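Home | About Us | Programs | Admissions | Contact

About Musbridge School of Baking

2 min read

Musbridge School of Baking prepares adults for work in bakeries, hotel kitchens and small food businesses. The school was founded by the Kowalchuk family, who ran a bread shop on the same street, and it continues to teach in the building where that shop once stood. To date, 2,132 students have completed the certificate program.

Instruction takes place in the morning, beginning at 5 a.m., in keeping with the hours of the trade. Each class admits up to 7 students per instructor. The certificate covers yeast breads, sourdough, laminated pastry, costing and kitchen safety. Students are assessed on their daily work and on a final order, which they plan, price and bake without assistance.
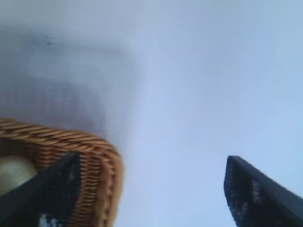
The school also offers evening courses for home bakers. These require no prior experience and may be taken one at a time. Enrollment for the winter term opens in November, and places are assigned in the order in which applications are received.

Tuition assistance is available through the Padach Fund, which was established by former students and is reviewed each year by the board. Applicants must live in the county and must submit a short letter with their application form. Awards are applied directly to tuition and cannot be used for tools or uniforms.

The school is governed by a board of local employers and graduates. Visitors are welcome by appointment.

Related pages
Certificate Program
Evening Courses
The Padach Fund
Directions and Parking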